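Cahier d'atelier, 14 août

Bonne journée pour les bacs, enfin ! Je m'étais promis depuis le mois de mars de reprendre cette histoire de contenants, et puis il y a eu les étagères, les étiquettes, le déménagement de Benedita à l'autre bout du couloir, bref, tout ce qui passe toujours avant le rangement. Ce matin la grande table blanche était à moi, j'ai fait du café et je m'y suis mise.

Rappel pour ceux qui liront ces pages sans avoir suivi : nous avons deux modèles à l'essai, le Nerix et le Wemus, et la question d'Amândio est toute simple, lequel garde-t-on pour les petites fournitures (joints, embouts, sachets de visserie, et les élastiques que Jolene achète par 200 et qui finissent dans toutes les poches). Lui voudrait du transparent incolore, pour tout voir d'un coup d'œil. Moi j'ai un faible pour le teinté, je le reconnais volontiers, je trouve ça plus doux à regarder quand on passe sa journée devant.

J'ai donc commencé par le bac brun. La teinte est jolie, un ambre fumé qui fonce là où la matière est plus épaisse, et c'est dans l'arrondi du coin que ça se remarque le mieux : le rebord y fait une grosse bande brun foncé, avec un liseré plus clair du côté intérieur. Il faudra en tenir compte pour les étiquettes, parce qu'une écriture noire posée sur ce rebord, on peut l'oublier. Cristóvão propose du ruban blanc, je suis d'accord avec lui, mais du mat, s'il vous plaît, le plastique brille déjà bien assez comme ça.

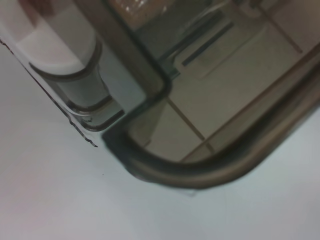 Essais de la matinée

Bac rempli à moitié avec les embouts de la commande 968, puis porté de la table à l'étagère du fond et retour, 2 fois. Rien à redire, le rebord épais tombe bien sous les doigts et on le tient sans crispation, même avec mes petites mains. J'ai refait la même chose avec un mélange de joints et de sachets, un peu plus lourd, et j'ai eu la même impression.

Lisibilité du contenu : correcte pour les embouts clairs, moins bonne pour les joints noirs, que je confondais à un mètre avec le fond du bac. Amândio marque un point, je le lui ai dit, il a eu la délicatesse de ne pas trop sourire.

Nettoyage : chiffon humide et une goutte de savon. Pas de chiffon sec, Abílio a rayé un bac chez Arruda de cette façon et il s'en souvient encore.

Reste à faire

Reprendre les mêmes essais avec le second modèle, dans le même ordre, pour que la comparaison tienne debout. Demander à Bellgate s'ils livrent les bacs à l'unité ou seulement par carton. Retrouver le ruban blanc, que j'ai prêté à Benedita. Et garder une place au bac brun sur l'étagère du haut, quoi qu'on décide, j'y mettrai mes pelotes de ficelle.

Entrées récentes
Étagères du fond : hauteur des tablettes
Étiquettes, deuxième tentative
Inventaire des joints avec Cristóvão
Ruban mat ou ruban brillant
Commande Bellgate : questions en attente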